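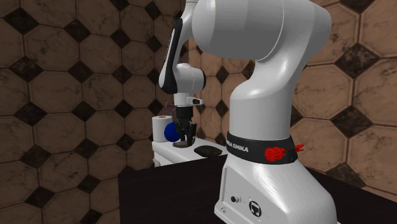

So I finally sat down with the numbers on our town's vacation rental tax, and I have thoughts. Too many for the comment section of the Rasatville paper, where I got cut off halfway through a sentence about parking.

Quick background if you don't live here. Up until this past July, half the short-term rentals in Rasatville weren't on anybody's books. You paid cash or sent money to somebody's cousin, you got a key under a flowerpot, and that was your lake weekend. Now owners have to register, put a permit number on the listing and collect a 5 percent lodging tax. Hotels have been paying that tax forever, so they were thrilled. Everyone else had opinions!

The town's first count came to 59 registered rentals. My friend Graça Pacheco thinks that's way low, and she'd know, because she does the books for a bunch of owners out toward Onthorpe. Her guess is that people with one spare room looked at the $50 permit fee and the paperwork and decided to keep quiet. I don't really blame them. If you rent your back bedroom for one weekend a year at the music festival, that fee takes a real bite. If you own ten cottages it's pocket change.

And this is where I get stuck on how the money gets reported. The town put out a cheerful little chart showing "new tourism activity" and, well, how much of it is new? Those cottages were full last summer too. I know because I couldn't find a place for my sister. The sheets got washed, the guests bought their pancakes and their bait, and all of it happened without a permit number. Counting something for the first time makes it look like growth when some of it was just sitting there in the dark.

Not all of it, though. Pei-shan Lam opened up the two rooms over her shop after the rules came in -- she'd wanted to for years but was nervous about doing it off the books. Now she has proper insurance and a sign. That's new business, and it should count. I'd just like to see it on its own line, separate from the old stuff that got a number stapled to it.

Prices are the other thing. I compared what I could find for the same places this year and last (old emails, mostly, plus a very faded flyer from the laundromat) and the nightly rates on the small ones went up by more than the tax. Five percent on a $100 room is five dollars. I saw one that jumped $10. Maybe that's insurance, maybe it's cleaning, maybe the owner figured everybody else was doing it. I'd want a full year before saying much more than that.

Anyway, the council gets the fall figures next month and I'll be there with my notebook. If you rent out a place and feel like sharing your before and after rates, email me. I won't print your name.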